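Skandenus patch

The Skandenus patch is an adhesive skin patch sold over the counter for the relief of joint stiffness and lower back pain. It is made by Furnon, a consumer health company based in Clorkport, and is worn on the skin for up to 12 hours at a time. The maker describes it as a "warming mineral complex". Independent reviewers have had trouble establishing what the mineral complex does, or whether it does anything that a plain warm cloth would not.

Composition and claims

The label lists menthol, a small amount of capsaicin and a powdered mineral blend. Menthol and capsaicin are both used in ordinary rubs and creams. The mineral blend is the part that sets the patch apart from cheaper products, and it accounts for most of the marketing. Early packaging said the blend "draws inflammation out of the joint". No mechanism was given. The wording was later softened to "supports joint comfort", a phrase that is hard to test and harder to disprove.

Evidence

Most of the published support comes from a single trial led by Nivaldo Vasconcelos at the Seixas clinic, paid for by Furnon. It enrolled 177 adults with knee pain and ran for 4 weeks. Participants wearing the patch reported less pain than those wearing a blank one. Critics pointed out that the blank patch contained no menthol, so anyone who felt a tingle on the skin could have guessed which group they were in. The trial also relied on self-reported scores and did not measure swelling or range of movement.

Aurelia Grecu, a pharmacologist, reviewed the trial and concluded that the result was "what you would expect from menthol and hope". Vasconcelos replied that patients cared about how they felt, and that the scores were collected properly. He did not address the question of blinding. A second study has been described on the company's website as under way, but no protocol appears to have been registered.

Safety

Reported side effects are mostly mild: redness, itching and a burning feeling when the patch is taken off. Blistering has been recorded in people who wore it overnight or under a heat pack. In October Furnon withdrew 3,000 boxes after complaints that the adhesive was tearing skin. The company called this a precaution and blamed a change of supplier - it has not named the supplier or released its test results.

Sutrisno Govindasamy, a dermatologist who treated several of the complainants, has argued that the warning about heat should be on the front of the box. It is still printed on the folded leaflet inside.

Cost

A box holds 30 patches, which is a month's supply at one a day. Menthol creams generally cost much less. The consumer writer Marta Pavliuk has questioned why the price rose after the recall, when the formula was said to be unchanged.

See also

Counterirritant
Placebo effect
Topical pain relief

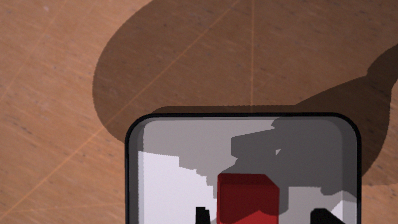
Red block in a rounded rectangular container, computer rendering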